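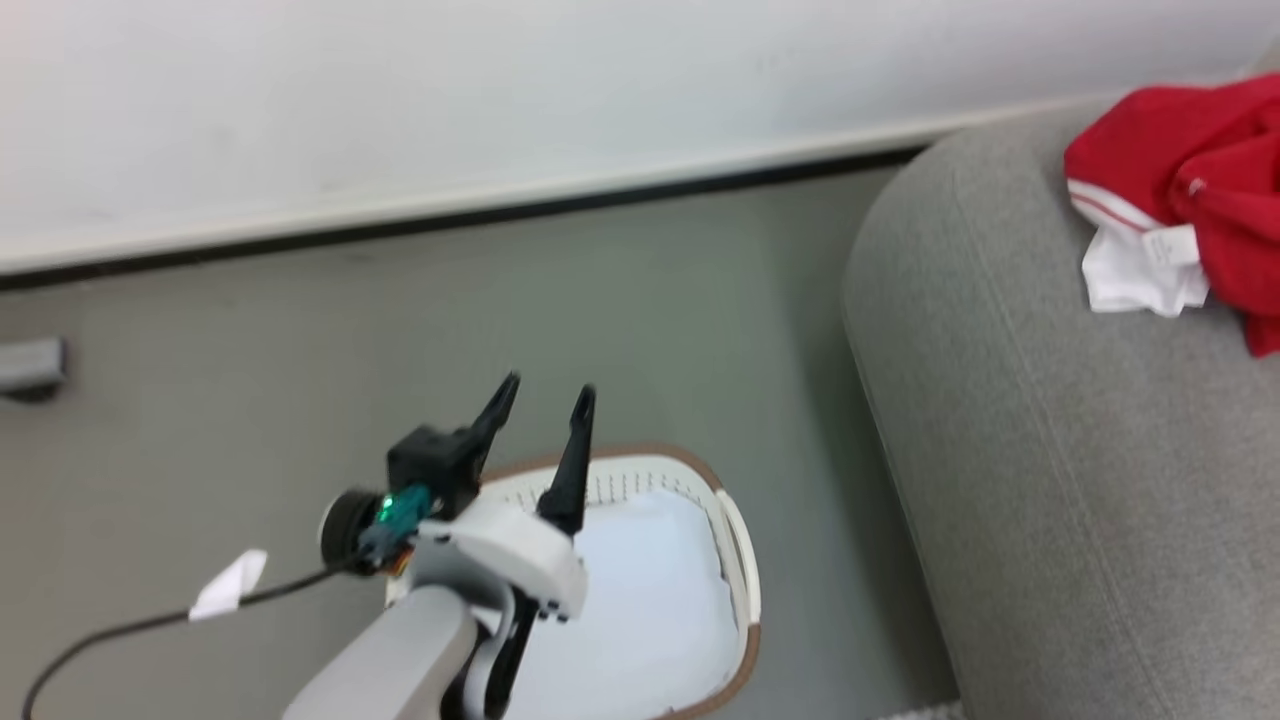
Gripper comparison, part two
21 February 2018

Part one covered the Thaler fingers, which are stiff, flat and fine for boxes. They are bad at towels. Naveen Solanki suggested the Wirka set, so I ordered a pair and reran the same pick list with the same arm and controller settings.

Numbers first. Over 1249 grasp attempts on cloth, the Wirka fingers closed on fabric and kept it through the lift 889 times. Thaler managed 70 percent on the same list, so the gain is small. Most of the misses were single-layer picks at the basket rim, where the approach angle is poor with either set.

Mounting took longer than it should have. The bolt pattern matches but the zero position does not, and I had to redo the closing offset twice before the current limit stopped tripping.

Tip alignment is what I check now before each run. I close the fingers against a plain background and look through the wrist camera. The gap between the shafts runs most of their length and closes almost completely at the tips, with the small triangular cutouts mirrored on either side of it.

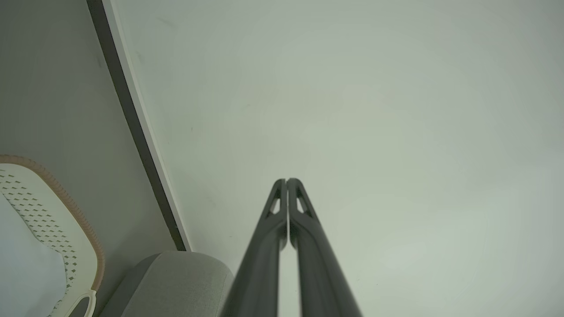

Hubert Wieser asked about cycle time. I left the closing speed at 78 percent for both sets, so there is nothing to compare yet. The Itden controller arrives later in February and I will repeat the speed tests on that.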